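The Trial Period

The Sterkon subscription came with a month's trial, and Despina Živković had used up all but four days of it before she watched a run from start to finish.

She had bought it for the rehearsal feature. You sent them the measurements of a room and a list of the things in it, and they built the room on their machines and let the arm practice there before anything was shipped. The brochure called this a home that learns at night. Her brother-in-law called it 300 a month for a cartoon.

Stojan Petek came out from the Lomwood office on Wednesday with a laptop under his coat. It was February and the road from Vudumthorpe had not been salted. He wiped his shoes for a long time.

"You've had the reports," he said.

"I've had numbers. I'd like to see it."

He set the laptop on the kitchen table and opened the list of runs. There were 1134 of them. She asked for one in the middle and he scrolled until she told him to stop.

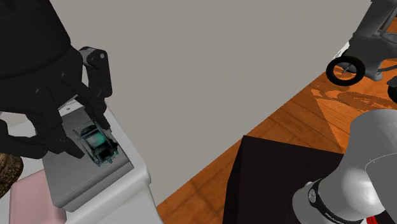

Rehearsal view, gripper at the teal case.

"It isn't my room," she said.

"It's one of the practice rooms. They start in those. Yours comes later."

She looked at the floor, which was a warmer color than hers, and at the cart or stroller standing in the corner. Her mother would have wanted it moved.

"What's in the little case?"

"Parts. It's a thing to pick up. They give it all kinds of things."

"My mother's pill box is smaller than that."

"It'll get to small."

Despina pulled a chair around and sat down. She had filled in the form herself, back at the start, with a tape measure and her mother calling out from the bedroom to ask what she was doing. Bed to window. Window to dresser. Height of the dresser. There had been a box marked Other Items and she had written in the radio, the water glass, the spare glasses, and then, because there was still space, the saint's picture from Ionescu's shop. She had wondered who would read it.

"Does somebody make all the furniture?" she asked. "For the rooms?"

"There's a library. They pick what's closest."

"So her dresser will be somebody else's dresser."

"The right height, though."

Stojan let the run play. She watched without speaking. When it was over he asked if she wanted another, and she said yes, and then another after that. He showed her how to slow them down. Around six he looked at his watch and said the road would be freezing again, and she told him to have some soup first, so he did.

Her mother came in while he was eating. She had her cardigan on inside out. She leaned on the back of Despina's chair and studied the screen.

"Whose house is that?"

"No one's, Mama. It's practice."

"The wall is bare."

"They don't put pictures up," Stojan said.

Her mother thought about that. "How will it know where not to knock, then?"

He put down his spoon and took a pad out of his shirt pocket. He asked her how big the saint's picture was, and which side of the window, and how far it stuck out from the wall. She showed him with her hands. He wrote it all down, and Despina went to find the tape measure.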